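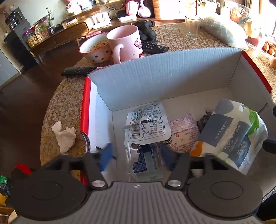
Seltia open day, Zemville -- quick notes before I forget

Went out to the Seltia noodle factory in October, first time they've let the public in since the new dryer hall went up. Train to Bultbridge, then the 294 bus, which drops you on the wrong side of the ring road. Walk back over the footbridge, don't try to cross.

Gates opened at 2. Line already down to the parking lot. Free entry but you need a slot, and the slots are on paper, handed out at a folding table by the bike racks. I got group 17. Long wait. Coffee van was fine, pricey.

Hair nets, shoe covers, no rings. Then flour store first -- loud, warm, smells like a bakery before anything is baked. You look down from a walkway at the mixers. Guide had a headset that kept dropping out so I missed most of the bit about water hardness. Something about the Zemville well being too soft and them adding salts back in.

Rolling line was the best part. One wide sheet of dough going through roller after roller, getting thinner, then the cutters, and suddenly it's noodles. Kids in front went totally quiet. Could of stayed there an hour, we got maybe five minutes.

Dryer hall: hot, long, not much to see through the little windows. Skip to the end if your group lets you.

Packing was stopped for shift change, bit of a shame. They showed a video insted.

Tasting room upstairs. Three broths. The mushroom one was very good, the mild chicken tasted of nothing, the hot one I had twice. Stand at the back run by Czarnecka, the pickle people from the next lot over, selling jars of cabbage. Bought 2, both heavy, regretted it on the bus.

Factory shop is cash only!! No sign saying so until you're at the till. Prices lower than in town on the plain noodles, same on everything else.

Practical stuff: restrooms only by the entrance, so go before the tour. Stairs all the way through, no elevator that I saw. Last bus back to Bultbridge leaves at 6:40 and it was packed.

Would go again, earlier slot, bigger bag.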